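Speaker notes: open day at Maltberg, kitchen demo slot

Slide 1. Welcome. Say who we are and that the talk runs 12 minutes, with questions at the end. Phones on silent.

Slide 2. Why we went to Preltico in August. We wanted to see how they test a kitchen arm before it goes near a real kitchen. Most of the visit was spent at a screen, watching simulated runs.

Slide 3. The task. A counter, a toaster, a microwave with its door open, one arm doing the reaching. Let people look for a bit before talking.
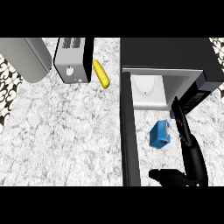 Slide 4. What the numbers were. Our hosts had logged 1,953 runs by the time we arrived, and 473 of those were stopped early. Read both figures out slowly. Someone will ask about the stopped ones: most were the arm getting too near a door or a panel, and the software ends the run by itself.

Slide 5. What we took home. Doors are harder than they look. Small objects near a door are harder again. Heltell want to try the same tests on their own counter layout, so mention that if they are in the room.

Slide 6. Questions. Live demo is next door, 30 people at a time, queue on the left.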